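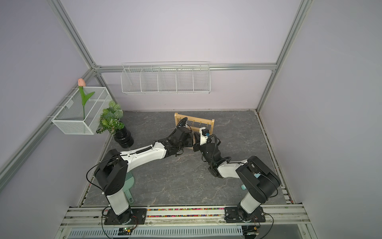

Do preview trailers tell players what they will get?
Student project report, Pesham, August

Our group started from a complaint: game trailers promise things the finished game doesn't do. We wanted to see if that holds up, or if people just remember the bad cases.

We took 34 trailers, all for games already on sale, and wrote down every feature shown or spoken. That gave us 182 claims. Omid Salehi played the games and I checked the manuals. A claim passed if either of us could find the feature within 60 minutes of play — a generous rule, and I argued against it.

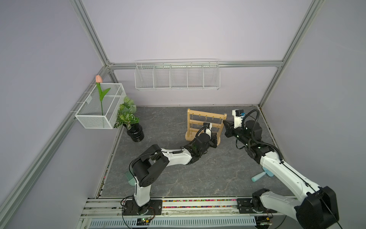

Photo: Fikby

More than 2 thirds of the claims passed. I don't think this clears the publishers. "Huge open world" passed for Trerkon because there is a big map, most of it grass. Our method can't tell a feature that works from one that is merely there.

Pacheco was the worst case. The trailer shows four-player matches and the game has none, on any menu, in any mode. Omid thinks it was cut late. We have no evidence for that and I left it out of the results.
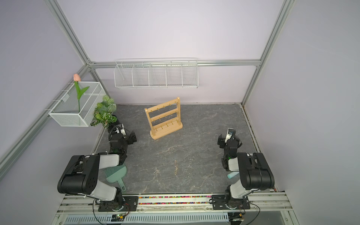

Wire shelf on the back wall, tulip in the side basket

We also picked the trailers ourselves, mostly for games we owned, so the sample is poor. I would not quote our pass rate to anyone.

Edvin Öberg

Comments (2)
mossy: trerkon is NOT mostly grass, did you even cross the river
R. T.: An hour is nothing for a role-playing game.

Shared 34 times
Contact | Back to top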